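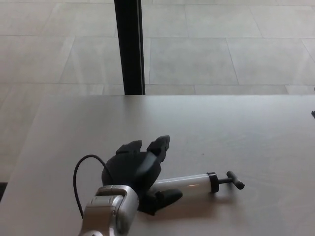 Posted by Timo Brandes in Bench Notes — January — 2 comments

Ok, quick one before I lose the thread again. People keep asking for our hand rules and I keep promising to write them up, so here they are, more or less as they hang on the wall at Conov. Not a standard. We have the real safety standards in a binder and you should read those first, this is the stuff that sits under them. The daily stuff.

Pump week, by the way. One hand pump, one arm, one black hand, flat table. Translucent white barrel, black T handle. Sounds easy. It is not easy.

Rule one. Cable gets slack, always. The cable loops out from the side of the hand and comes back down along the wrist, and it needs to do that in every pose you plan to use, not just the one you parked in. Before a session we drive the wrist to both ends of its range at slow speed and watch the loop. Just watch it. No talking. If it pulls straight anywhere, stop and re-route. We lost a connector in the fall to a loop that was maybe a finger too short and I'm still annoyed.

Rule two. Thumb before fingers. When the hand comes down on something round lying flat, set the thumb position first and write down the height over the table. Then the fingers. Do it the other way and the barrel rolls, and you chase it, and now your start position is garbage.

Rule three, the one we argue about. Start pose gets logged every run. Which way the handle points, which end is under the hand, how far from the table edge. Ludger Wiegand wanted this from day one and I thought it was too much paperwork. Well. We had 1,465 runs in the Manole folder and for 118 of them the handle direction was just missing. Not wrong, missing. You can't get that back. So now there's a field for it and the session won't save without it. Ludger has been very polite about this.

Rule four. One object on the work area. Spare parts, tape, your coffee, whatever, go to the far side or off the table completly. I break this one the most. Sorry.

Rule five. Force limit goes in before the object does. We use the Clamoment sheet for this, a one-page form, you fill in the max grip and max push, initial it, done. For a thin barrel we start low and go up in small steps. No jumping ahead because the last object was fine with it. The last object was a block of wood.

Rule six: hands out. Yours I mean. Nobody reaches across to straighten the pump while the arm is powered. Pause, wait for the light, then reach. I know it's only a little nudge. Pause anyway. We had 10 of these "little nudges" in one afternoon back when we started keeping a tally, and that was me and one other person who should know better.

Things I'm not sure about yet —

Table surface. Ours is plain light gray and smooth, nice for seeing things, not so nice for keeping things still. The Cirkel people put a thin mat down. Makes the pickup easier but then you're testing the mat too, kind of. No rule yet. For now, write down which surface and move on.

Fingertip checks. Right now it says "inspect tips at start of shift" and that's too vague, everybody does it different. I want a photo from the same angle each time, plus one line of text. Ludger wants a wear gauge. We'll see who teh budget likes.

Also somebody asked if we clear the whole log when we swap a hand. No. New entry, new serial, keep the old one. Please.

Will put the Clamoment sheet up once I've taken my scribbles off it. Probably next week, after the pump runs are done and we're on to the next thing.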